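Netport Community Help > Home > Laundry and fabric care

Red dye still coming out after four washes, what am I doing wrong?

Posted by Nyokabi Massawe
Trodlow

I bought some red cotton from the end of a roll at Lollis to make things for our street party: napkins, a couple of tablecloths and bunting. I also bought two red T-shirts there for the children. I have washed the whole lot four times now, on its own, and the water is still pink every time. Not as strong as the first time, but you can see it if you pause the machine and look.

What I have tried so far:

First wash at 30 with ordinary bio powder.
Second wash at 30 with a cup of white vinegar in the drawer.
Third wash at 40 with salt. I used 300 g because that was what was left in the bag.
Fourth wash at 40 with two of those colour catcher sheets. Both came out dark pink.

My machine is an old Cruickshank 602. It has no extra rinse button, but you can turn the dial back and make it rinse again. It uses hardly any water, which is good for the meter but I wonder if it is part of the trouble.

The napkins are the main problem. They are going to be used next to white plates and by people in summer clothes, and if someone spills water on one I don't want it to mark them. My neighbour says to boil them. My mother says never to boil red. The label on the roll only said 100% cotton and nothing about washing, and the man in the shop didn't know either.

Is there a point where it stops by itself, or is this just bad cloth? I have already hemmed all the napkins so I don't want to give up on them.

3 replies

Morag Chisholm

Vinegar and salt won't do anything for this. It is the most common advice going and it comes from dyeing, where they are used for completely different jobs. Salt helps push dye on to cotton while you are dyeing it. It does not lock in dye on cloth you have bought. Vinegar is for wool and silk dyes. You have done no harm with either, but don't spend more money on them.

What you most likely have is cloth where the dye was never washed out properly at the end. Red and dark navy are the worst for it. There is loose dye sitting in the cotton that isn't attached to anything, and it has to come out. Cool washes in a small amount of water move it very slowly, so four washes at 30 and 40 may only have done the work of one good one.

I would do this, for the cotton napkins and cloths only:

Fill a large bucket or the bath with water as hot as your tap will give. My bucket is 16 litres and takes a dozen napkins, no more. They need to be able to move.

Add a small squirt of plain washing-up liquid and stir with a wooden spoon you don't cook with.

Leave for half an hour, stirring now and then. Wear rubber gloves.

Tip it out straight away when the time is up. Don't leave them sitting in it overnight as it goes cold, or the loose dye settles back in.

Do it again with fresh hot water and no soap. Keep going until the water is clear or very nearly.

Wash as normal, then dry them flat or on a line, not heaped up in a basket.

Do one napkin first. Hot water can shrink cotton, and if yours has only had 40 up to now it may have a bit more to give. Measure it before and after. If your hems pucker you will have to decide what matters more.

Keep the T-shirts out of it. Follow the label on those, and wash them with dark things for the first couple of months. If there is a print on the front, hot water may lift it.

Test at the end by wetting a corner, pressing it hard on to a bit of white kitchen roll and leaving it for ten minutes. Faint pink is probably fine for napkins. Anything stronger and I would not put them on the table with people in white.

Davina Yule

just use the sheets, two or three each wash, never had a problem. mine are all supermarket ones though

Alistair Dalgleish

I agree with most of what Morag says, but I'd add that some red cotton never stops. If it was dyed with a cheap direct dye it will give up a bit of colour at every wash for as long as you own it, and the cloth gets paler as it goes. If the third or fourth hot soak is just as pink as the first one, that is what you've got, and you can stop wasting hot water.

There is a product for that case, usually sold as dye fixative, and you get it from craft suppliers who sell dye. It goes in after the loose dye is out, not before. Read the packet on whether it is suitable for things that go near food, as I don't know that it is and I wouldn't use it on napkins without checking. It would be all right for the bunting.

On the bunting, I wouldn't bother too much about washing it at all unless it is going over something pale. We hung red flags off the front of our house, which was built in 1836 and has limewashed walls, and one night of rain left a pink streak under each one. It took two coats to cover. If yours is going between lamp posts, leave it be.

Also rinse your machine through afterwards. Run it empty on its hottest cycle and wipe the door rubber with an old white cloth before any school shirts go in. The fold at the bottom of the rubber holds a surprising amount of coloured water.
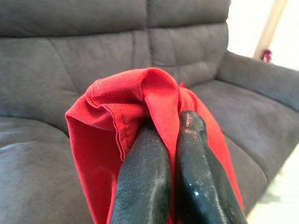 The detergent drawer wants the same wipe if you put your salt in through there, and check the filter for threads from the cut edges.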